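发件人：Nkechi Mohammed
收件人：Trokonum 合买小组邮件列表
主题：回复：鸡蛋到底怎么分、怎么放（还有蛋托的事）

各位邻居好：

昨天晚上看到老温的邮件，本来想当场就回，结果锅里炖着东西，一回头就忘了，今天早上才坐下来慢慢写。我这个人写信啰嗦，大家是知道的，赶时间的可以直接跳到最后关于下一批的那几段。

老温写道：

> 大家好，我是三号楼的温志诚，上个月刚加入合买。
> 第一次领鸡蛋，有几个问题想请教：
> 1. 蛋是散装的，领回家以后是不是一定要放回蛋托？我家冰箱门上有自带的蛋格，放那里行不行？
> 2. 领之前有人说要先洗，有人说千万不能洗，到底听谁的？
> 3. 我领回去的那一份里，有一个壳上带细纹，不知道是不是路上碰的，这种还能不能吃？
> 4. 那种粉色的蛋托，用完是扔掉还是还回来？
> 另外我太太问，分蛋那天能不能去帮忙，她说她手轻。
> 谢谢各位，问题有点多，不好意思。
> 温志诚

老温，一点都不用不好意思，这几个问题我刚来的时候全问过一遍，而且问得比你还乱。当时 Wike 农场还是用稻壳垫着筐子送来的，到我们手里满桌子都是壳子，扫了一个下午。现在有蛋托，日子好过多了。

先说第一个，放哪儿。冰箱门上的蛋格我个人不太推荐。门一天要开很多次，蛋跟着晃，温度也忽高忽低。我家是放在中间那一层靠里的位置，连蛋托一起放进去，上面什么都不压。如果你家冰箱窄，蛋托横着塞不下，可以把蛋托剪成两段，拿厨房剪刀沿着两排蛋窝之间的那道棱剪就行，纸浆的很好剪，塑料的要用点力气，剪完边上会有点毛，拿指甲刀磨一磨。放的时候尖的一头朝下，圆的一头朝上。圆头里面有个气室，朝上放，蛋黄不容易贴壳。我婆婆从来不管这个，几十年也没见她家的蛋怎么样，不过既然都要放，顺手放对了也不费事。

说到往蛋托里摆，我还有一个自己的习惯，就是从里面往外面摆，先把最靠里的一排放满，再放中间，最后放靠自己这一边。这样手不用从已经摆好的蛋上面越过去，袖子也不会蹭到。别小看袖子，去年冬天我穿了件宽袖的毛衣，一下子带翻了四个，那天晚上我们全家吃的番茄炒蛋，连吃了两顿。

一托是三排，每排五个窝，满的就是十五个。摆到最后一排的时候要格外慢一点，人一觉得快完了就容易急。我的做法是桌面上永远只放很少的几个散蛋，最好就一两个，拿一个放一个，其余的留在筐里。鸡蛋这种东西，放在平的桌面上，你看着它躺得好好的，转身去接个电话，它自己就往桌边去了。尤其要留意两块板拼起来的桌子，中间那道缝一高一低，手掌或者蛋托从上面拖过去的时候会磕一下，所以蛋托摆定了就别再拖来拖去，要挪就两只手端起来挪。 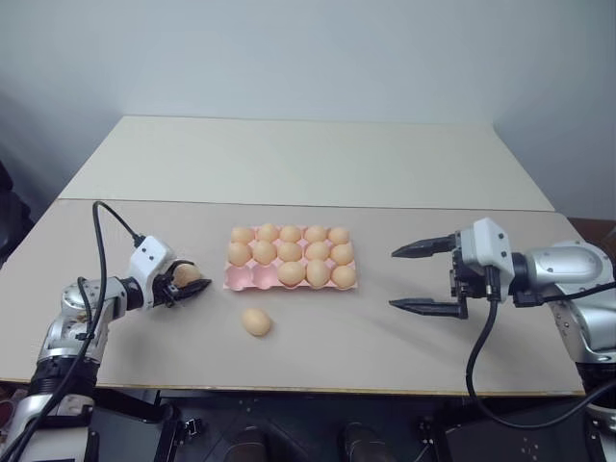

图：十五格的粉色蛋托，后两排已放满，前排左边还空两格。

空着的那两格，我一般会留到最后再看。手上最后几个蛋里要是有个头特别大的，就放在角上，角上那格旁边的邻居少，挤不着。个头特别大的蛋放在中间，两边的都会被它顶得歪一点，盖子也盖不严。你们要是用不带盖的蛋托，这条可以不管。

第二个问题，洗不洗。我的答案是领回家先不洗，吃之前再洗。壳的外面有一层很薄的膜，洗掉了以后蛋就不那么耐放。实在有脏的地方，拿干的厨房纸或者一块旧棉布轻轻擦一擦，擦不掉的就单独放，先吃那几个。要下锅的时候再冲水，冲完马上打，别冲完又放回蛋托里去。有人洗完了湿着放回纸托，纸托吸了水变软，底下的窝一捏就塌，第二天早上一看，粘住了。要是你家里有很小的孩子或者老人，煮透一点，溏心的就算了。洗蛋、打蛋以后洗手，这个大家都懂，我就不多说了。

第三个，带细纹的蛋。这个要分两种。一种是壳上有纹，但是里面那层膜没有破，摸上去是干的，没有渗出来，这种如果是当天碰的，当天就煎了炒了，煮熟煮透，没什么关系。另一种是已经渗出来了，或者你根本不知道是什么时候裂的，那就别吃了，不值得。老温你那个蛋，你说不知道是不是路上碰的，我劝你扔掉，下次分蛋的时候我给你补一个。以后谁领到这样的都可以跟我讲，不用拍照举证，说一声就行，为了一个蛋不至于。

怎么检查呢？我的办法土得很：拿起来的时候两根手指轻轻捏住中间，转一圈，眼睛看，指肚也跟着感觉。纹路细的时候眼睛看不见，指肚倒是能摸出来。还有一种办法是两个蛋轻轻碰一下，听声音，脆的是好的，发闷发哑的就有问题。这个我学了很久也没学会，二号楼的几位阿姨一碰一个准，我碰来碰去只碰碎过。所以我还是用手指。捏的时候不要捏两头，两头其实挺结实，但是滑，容易飞出去；捏中间，力气刚好能提起来就够了。放进窝里也是，等蛋碰到底了再松手，不要悬着就放，听见“嗒”的一声就是放早了。

第四个，蛋托。请还回来！请一定还回来！我们现在手里的蛋托一共 54 个，上一批发出去 40 个，到今天为止收回来的是 28 个，剩下的大概都在各家的厨房柜子里睡觉。我知道蛋托很好用，我自己家就有一个在阳台上育苗，种的罗勒（这个是坏掉了一角的，我登记过，不算偷）。可是 Grurnau 那边的供货店说新的要另外算钱，能省就省吧。还之前看一眼，里面有蛋液干在上面的，塑料的泡一泡洗干净晾透，纸的就直接扔掉，不用还，脏的纸托叠在一起会招虫子，上个夏天我们已经吃过苦头。还的时候一个套一个叠起来，放到 Trokonum 活动室门口那个绿箱子里，别放在箱子外面的地上，下雨就全完了。

老温的太太想来帮忙，我太高兴了，手轻的人我们最缺！分蛋那天下午四点开始，来的时候穿窄袖子的衣服，指甲不要太长，戒指最好摘下来放口袋里。桌子我会先擦干净晾干。第一次来可以先跟着我摆，摆几托就熟了，比在家里摆冰箱还简单。孩子也可以带来，给他们安排了叠空蛋托的活儿，小孩子特别爱干这个，一叠能叠到比自己还高。

接下来说下一批。

十月这一批还是从 Wike 农场订，都是浅褐壳的。上次有几位问能不能要白壳的，我去问过了，他们家的鸡就下这个颜色，没办法。要白壳的可以看看 Anham 那边，不过他们起订的量大，咱们这点人凑不够，除非隔壁小区也一起。谁认识隔壁小区管团购的，麻烦牵个线。

目前报上来的有 68 户，比上次多。要改数量的，请直接回我个人，不要点“全部回复”，上次有一位把“我家少要一托，婆婆住院了”发给了所有人，结果她家门口一天收到了好几锅汤。汤是好事，不过她说冰箱真的放不下了。

领取的时候自己带一个底是平的袋子或者小篮子。千万别拿那种软软的布袋，拎起来底下是尖的，蛋托在里面立不住，一路上往一边斜。骑车来的，把蛋托放在车筐里，底下垫条毛巾，上面再盖一条，过减速带的时候下来推。我说的都是血泪，或者说，蛋液。

还有一件小事，活动室的那把小剪刀又不见了，红把手的，剪绳子用的。谁顺手带回家了就悄悄放回抽屉里，我不问。

先写到这里，锅又响了。有没说清楚的，大家接着问，我都会回，就是可能慢一点。

祝各家都好，

Nkechi

PS：有人问咸蛋的方子，我还在跟我邻居要，她每次都说“差不多就行”，盐到底放多少一直不肯说，我下回带个秤去她家。

——
Trokonum 合买小组邮件列表｜退订或更改邮箱请联系列表管理员｜© Trokonum 合买小组｜返回顶部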